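I stopped buying bottled iced tea in November, which is a silly month to start caring about iced tea, but that's when I added up what I'd been spending at the gas station on the way home and had to go sit down for a minute. It was a lot! I'm not going to tell you how much. My sister reads this.

So I've been making my own all winter, and people keep asking me how (okay, two people, and one of them was Defne Gündoğdu, who asks everybody about everything). I'm going to write the whole thing down once and then I can just send the link.

First, you have to know that I grew up on the powdered stuff. Big can, plastic scoop, stir it until your wrist hurts, and there was always sand at the bottom of the glass. I thought that was what tea tasted like. Then in college I switched to bottles and I drank pretty much nothing else for years. When I finally brewed a pot of black tea, let it cool and poured it over ice, I thought I'd done it wrong. It was so bitter. I dumped the whole pitcher down the sink and went back to the gas station.

What I'd done was use boiling water and then forget the bags were in there while I folded laundry. An hour, maybe more. Please don't do that. Tea that sits in hot water too long gets that dry, puckery thing going on, and no amount of sugar is going to fix it. I know, I tried.

The fix was cold brewing, and I owe that one to Elif Naz Karakaya, who I used to share a desk with back when I worked in Camthorpe. She kept a jar of tea in the office fridge with her name on it in marker. It looked like pond water and tasted amazing. I asked her for the recipe and she laughed at me, because there's hardly a recipe. Tea, cold water, fridge, go to bed.

My version is 6 regular tea bags in a 2 quart pitcher of cold water. I take the paper tags off so they don't go soggy and float around (they will, and you'll get one in your mouth). Lid on, into the fridge before bed, and I pull the bags out when I'm making breakfast. I don't squeeze them. I used to squeeze them, and it made the tea cloudy and kind of harsh.

Sweetness is where everybody fights. I like a little. Defne likes none at all and looks at me like I'm a hummingbird. If you want it sweet, don't dump sugar into cold tea, it just sinks and sulks down there. Make a syrup: equal parts sugar and hot water, stir until it goes clear, keep it in a jar. Then everybody can do their own glass and leave each other alone.

The no-sugar bottled ones are what I had the hardest time giving up. They've got this particular clean sweet taste and I couldn't get there with syrup. 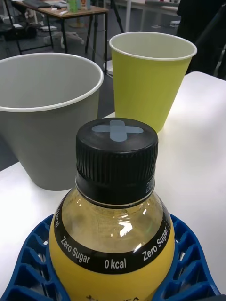

Zero sugar, and it says so twice.

I've mostly made peace with it. What got me closest was a strip of lemon peel in the pitcher overnight, just the yellow part, with a few slices of ripe peach. You don't get the same sweetness, but you get the smell of it, and my brain seems happy enough with that. Frozen peaches work fine and they're cheaper this time of year. Don't put the lemon juice in until you're pouring, though. I left juice in overnight once and by morning it tasted flat and a bit like furniture polish.

Let's talk about tea itself for a second. I've tried a bunch. The supermarket bags in the big box are perfectly good for this, and I wish I'd known that before I spent too much on a loose leaf called Nirkov that came in a gorgeous tin. It was lovely hot! Cold, I couldn't tell it from the cheap one, and then I had leaves in the drain for a week. Green tea is nice but I give it less time, four or five hours, so I make that one in the morning and have it with dinner. Mint is great and you can forget it for a whole day without hurting it. Hibiscus will stain your counter, your pitcher and your nice dish towel. Ask me how I know.

For water, I use the tap. Our old place had really hard water and the tea always came out dull and brownish with a film on top, so if yours does that, try filtered before you blame the tea.

Ice is the other thing. I used to fill the glass right up and end up with weak tea by the time I'd answered one email. Now I freeze whatever's left at the bottom of the pitcher in an ice cube tray and use those. Elif Naz did this years ago and I made fun of her for it, so, sorry, Elif Naz. 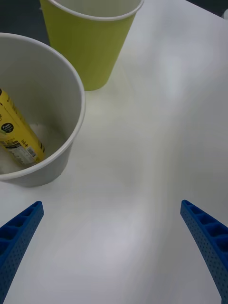 How long does a pitcher of cold brew tea keep in the fridge?

I drink mine within three days, and sooner if there's fruit in it. After that the flavor goes kind of stale, and if it ever looks stringy or smells off, pour it out and scrub the pitcher.

On the pitcher: get one with a mouth wide enough for your hand. Mine had a skinny neck and I spent half my life poking a sponge around in it with a wooden spoon. The new one is plain glass with a flat lid and it fits in the fridge door if I move the mustard.

If you're taking it to work, fill the bottle right to the top so it doesn't slosh, and leave the fruit at home. Peach slices in a travel bottle are a mess by lunch.

I've got a batch of mint and green going in there tonight, half and half, first time trying it. Defne's coming over tomorrow afternoon, so she can have hers plain and I'll have mine with syrup, and I'll put the verdict in the comments.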